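I have now taught snack packing to a machine for the whole of February, and I would like to report that one of us is getting better at it.

The arrangement is simple. You hold a gripper in your own hand, you pick things up with it the way you would like a robot to pick them up, and somewhere down the line a robot is supposed to take the hint. There is a red box. There are snacks. The snacks go in the box. My nephew could do it at two, although he would have eaten the contents, and I notice the task sheet has nothing to say on that point.

People who write about this work like the word "demonstration." It has a nice sound, as if I were a pastry chef with a mirror over my head. What it means at a table in front of a sofa is that I pinch a wrapper by its middle, carry it across a flowered tablecloth, let go, and then do it again with my wrist at a slightly different angle so the machine won't think the angle was the important part.
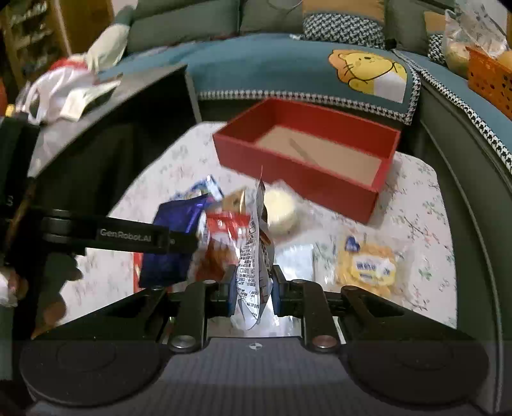 By Tuulikki Kuusisto
Opinion | Work and Machines

My complaint is with the idea that I am passing on a skill. I have packed snacks my whole life and never once knew how I did it. Give me two fingers in place of five and I find out quickly that most of what I called packing was fumbling, and that I was very good at fumbling. With my own hand I'd scoop up three things at once and sort them out in the air. The gripper doesn't scoop. It wants one item, by one edge, with a clear plan.

So I make plans. I have opinions about crinkly wrappers now. A bag with puffed corn in it has to be approached with tact, and a round bun in plastic is worse, being soft where you need it firm and slippery where you need it anything else. I have caught myself using the same careful pinch on a sandwich at lunch.

The instructions from Skomisdale ask us to "move naturally." I did 23 runs one morning moving naturally and got 11 of them sent back for hesitation. But hesitation is the natural part! Anyone reaching into a heap of slippery packets hesitates. You go for the blue one, it slides, you go for the one behind it and pretend that was the idea. If the robot learns from my clean runs only, it will learn from a person who doesn't exist, a calm woman who always knows which snack is next.

Tanveer Mengal, who used to run arms by remote control at Partanen and moved over to the hand-held kind, thinks I'm being sentimental. With remote control, he says, you fight the delay all day and the robot learns your temper. At least with the gripper in your fist you can feel the packet give. I grant him that. I would still keep the bad runs, the dropped ones and the second tries, and label them as what they are. I learned to drive from my mother, and the most useful thing she ever showed me was how she got out of a ditch.

Skomisdale says it will consider keeping them. Meanwhile the sheet for next week has come, and it's the same box, only now we're taking the snacks out.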